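알타우 소개
처음 오신 분들께 드리는 인사

알타우 홈페이지를 찾아 주셔서 고맙습니다. 소개 글은 짧을수록 좋다고들 하는데, 저희는 말이 좀 많은 편입니다. 학교에 전화를 주시는 분들도 대개 수강료만 물어보시려다가 이십 분씩 통화를 하고 끊으시곤 하지요. 그러니 차 한 잔 옆에 두고 천천히 읽어 주시면 좋겠습니다.

알타우는 천과 바느질을 가르치는 작은 생활공예 학교입니다. 옷 수선, 홈패션, 가구 천갈이, 손자수까지 집 안에서 쓰는 천이라면 거의 다 다룹니다. 패션 디자이너를 길러 내는 곳은 아니고요, 내 집 커튼을 내 손으로 달고 싶은 분, 할머니가 물려주신 의자를 버리지 못하는 분, 바지 밑단 하나 줄이러 세탁소에 갈 때마다 '이 정도는 나도 할 수 있을 것 같은데' 하고 생각하시던 분들이 오시는 곳입니다.

어떻게 시작되었나

저희 건물은 1941년에 지어졌습니다. 원래는 이불솜을 틀던 집이었다가 한동안 단추와 실을 파는 가게였고, 그 뒤로 오래 창고로 쓰였습니다. 처음 문을 열고 들어갔을 때 천장 들보 사이에 묵은 솜이 그대로 끼어 있던 것을 지금도 기억합니다. 솜을 걷어 내고 바닥을 다시 깔고 창을 넓혔지만, 들보와 계단은 그대로 두었습니다. 그래서 이 층으로 올라가실 때 세 번째 계단에서 삐걱 소리가 납니다. 고치자는 이야기가 해마다 나오는데, 수강생분들이 그 소리를 좋아하셔서 아직 그대로입니다.

학교 이름인 알타우는 처음 이곳을 함께 꾸린 사람들이 쓰던 모임 이름에서 왔습니다. 동네 사람들이 저녁마다 모여 헌 옷을 고쳐 입던 모임이었지요. 재봉틀 한 대를 돌려 가며 쓰다 보니 기다리는 동안 수다가 길어졌고, 수다가 길어지니 모임도 오래갔습니다. 학교가 된 지금도 분위기는 그때와 크게 다르지 않습니다.

무엇을 배우나

가장 많이 찾으시는 수업은 '첫 바느질' 과정입니다. 실을 꿰는 법부터 시작해서 홈질, 박음질, 공그르기를 차례로 익히고, 마지막 주에는 베갯잇 하나를 완성합니다. 손이 느린 분들도 걱정하지 마세요. 진도를 못 따라가신 분은 다음 기수 같은 주차에 한 번 더 오실 수 있고, 따로 돈을 받지 않습니다.

재봉틀이 손에 익은 분들께는 홈패션 과정을 권해 드립니다. 커튼과 식탁보, 앞치마를 만들면서 원단의 식서 방향을 읽는 법, 무늬를 맞추는 법, 세탁 후 줄어들 만큼을 미리 계산하는 법을 배웁니다. 마지막 것은 다들 한 번씩 실패를 겪으신 뒤에 열심히 들으시더라고요. 린넨 커튼을 빨았더니 창턱 위로 껑충 올라갔다는 이야기를 저희가 몇 번이나 들었는지 모릅니다.

가구 천갈이 과정은 '일리소프 반'이라고 부릅니다. 수업을 하는 방 이름이 일리소프여서 그렇게 굳어졌습니다. 식탁 의자 방석처럼 납작한 것부터 시작해서 등받이가 있는 안락의자까지 가는데, 낡은 천을 벗기고, 속을 채우고, 새 천을 당겨 고정하는 순서를 몸으로 익히게 됩니다. 힘이 꽤 들어가는 수업이라 끝나고 나면 다들 배가 고프다고 하십니다. 근처 국숫집 사장님이 일리소프 반 요일을 저희보다 더 잘 아신답니다.

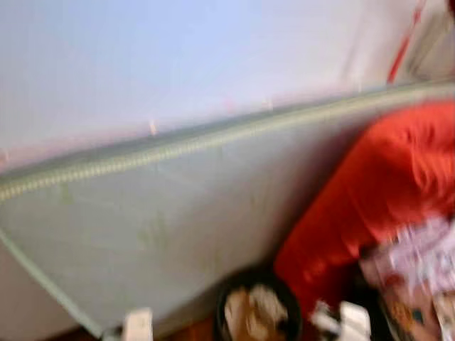 회녹색과 연한 라벤더빛, 나란히 두고 보면 편안한 색입니다.

색 이야기를 조금 더 하자면, 저희는 수업 첫날 색부터 고르시게 합니다. 바느질 솜씨는 시간이 지나면 늘지만, 마음에 안 드는 색으로 만든 물건은 아무리 잘 만들어도 장롱에 들어가 나오지를 않거든요. 고르는 데 한 시간이 걸려도 재촉하지 않습니다. 원단 조각을 집에 가져가서 아침 볕과 저녁 전등 아래에 한 번씩 놓아 보고 오시라고 말씀드리기도 합니다. 같은 회색이 낮에는 푸르스름하다가 밤에는 누렇게 보여서 깜짝 놀라시는 분들이 많으세요.

천 도서관

일 층 안쪽에는 저희가 '굴레탄스'라고 부르는 천 도서관이 있습니다. 현재 등록된 원단 견본이 2132점인데, 수강생분들이 쓰고 남은 천을 손바닥만 하게 잘라 기증해 주신 것이 대부분입니다. 견본마다 섬유 이름과 세탁 방법, 기증하신 분의 짧은 메모가 붙어 있습니다. '다림질하면 반들반들해져요' 같은 실용적인 메모도 있고, '첫아이 배냇저고리 만들고 남은 천' 같은 메모도 있습니다. 수강생이 아니셔도 들어와서 만져 보실 수 있고, 한 번에 다섯 점까지 2주 동안 빌려 가실 수 있습니다. 늦으셔도 벌금은 없지만 다음 분이 기다리실 수 있으니 전화 한 통만 주세요.

수업은 이렇게 합니다

한 반은 여덟 명을 넘기지 않습니다. 선생님이 한 분 한 분 손끝을 들여다보려면 그 이상은 어렵더라고요. 재봉틀과 가위, 자, 초크는 모두 학교에 있으니 빈손으로 오셔도 되고, 손에 익은 가위가 있으시면 가져오셔도 좋습니다. 다만 원단 가위로 종이를 자르는 일만은 말아 주세요. 저희가 평소에는 참 너그러운 사람들인데 그 장면 앞에서는 목소리가 조금 커집니다.

지난 기수에는 모두 118명이 함께해 주셨습니다. 어머니와 딸이 같이 다니신 집도 있었고, 정년퇴직하신 뒤에 처음 바늘을 잡아 보신 분도 계셨습니다. 11월에는 수강생 작품을 모아 크리스토둘루 홀에서 전시를 엽니다. 잘 만든 것만 걸지 않고, 망친 것을 모아 두는 선반도 하나 마련합니다. 소매가 거꾸로 달린 셔츠나 주머니가 꿰매져 닫혀 버린 앞치마 같은 것들이 올라오는데, 구경 오신 분들이 그 앞에서 제일 오래 서 계십니다.

오시기 전에

수업 신청은 홈페이지와 전화, 방문 모두 가능합니다. 어떤 반이 맞을지 모르시겠으면 고치고 싶은 물건이나 만들고 싶은 물건의 사진을 들고 오세요. 의자처럼 큰 물건은 먼저 크기를 재어 알려 주시면 저희가 들일 수 있는지 봐 드립니다. 주차 자리는 두 대뿐이라 되도록 버스를 이용해 주시고, 짐이 많으신 날에는 미리 말씀해 주시면 앞자리를 비워 두겠습니다.

월요일은 쉽니다. 그 외에는 오전 열 시부터 저녁 여덟 시까지 문이 열려 있으니, 지나가시다가 들러서 천이라도 한번 만져 보고 가세요.

알타우 드림
2023년 5월 14일 고쳐 씀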